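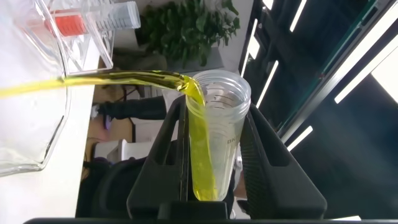

Le jaune en train de couler dans le gobelet gradué, vu du poignet.

Bon, billet vite fait, j'ai un train. On bosse toujours sur Markik, notre méthode pour apprendre à verser. L'idée : la politique prédit le filet de liquide avant de prédire le geste. Jusqu'en janvier on faisait l'inverse et ça débordait tout le temps. Enfin, souvent.

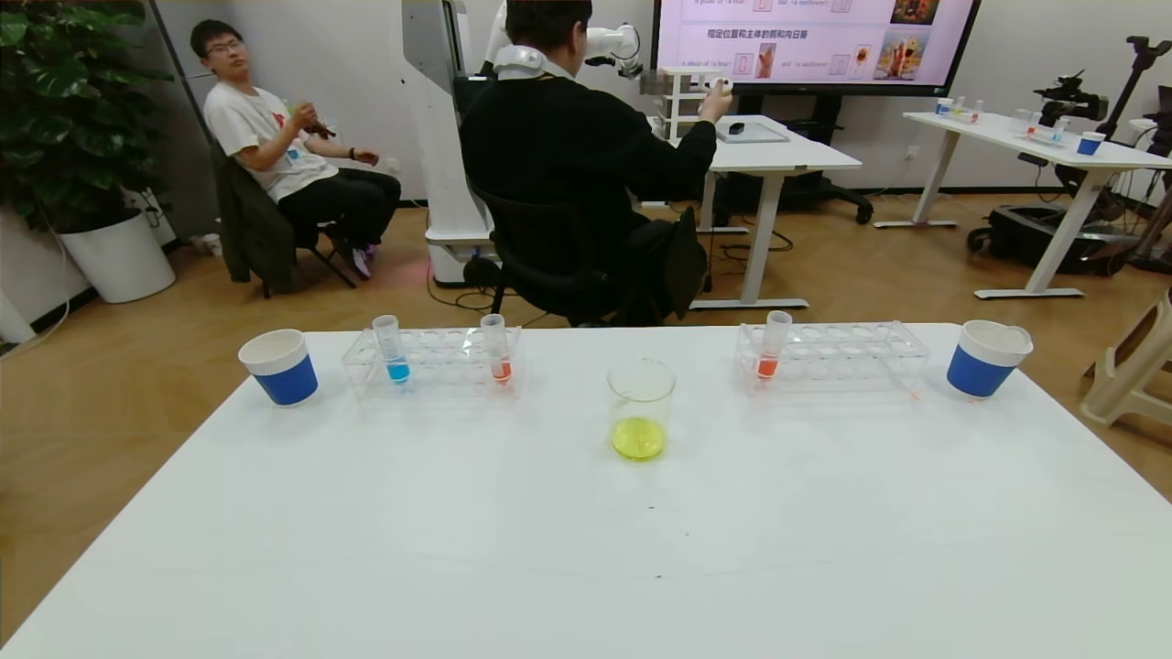
Table de départ : tubes, bécher, gobelets en papier.

Données : 400 démos en téléopération, dont 300 gardées après tri. Le reste, poubelle — gestes trop hésitants, étiquettes fausses. Les liquides sont colorés exprès, sinon le modèle perd le niveau dans le plastique transparent. Les reflets restent un cauchemar, on a pas de solution propre.
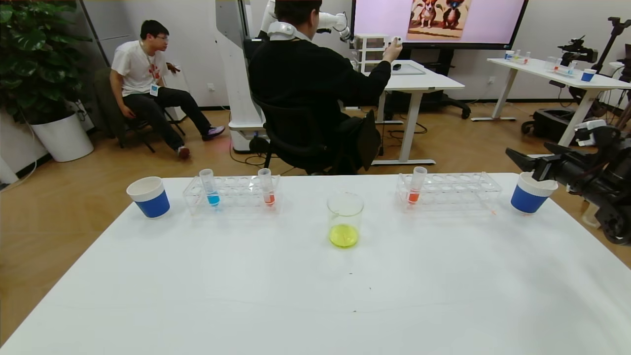
Tạ
Doctorant en robotique, labo Rillel, Illetmont

Côté résultats, la caméra de poignet fait presque tout le boulot. Sans elle, la tête seule se trompe de tube dès que deux supports se ressemble. Avec les deux vues, jusqu'à 20 essais d'affilée sans rater la saisie. Sur le versement je dis rien encore, il faut refaire les courbes.

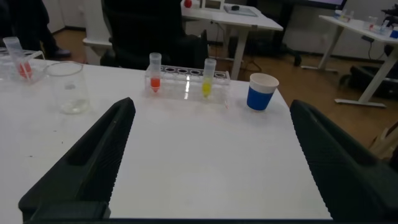 Vue poignet, doigts ouverts, support au fond.

A faire : relancer l'entrainement sans la vue de tête, nettoyer le script de tri, répondre au relecteur 2 (aïe). Le code suivra quand il sera lisible.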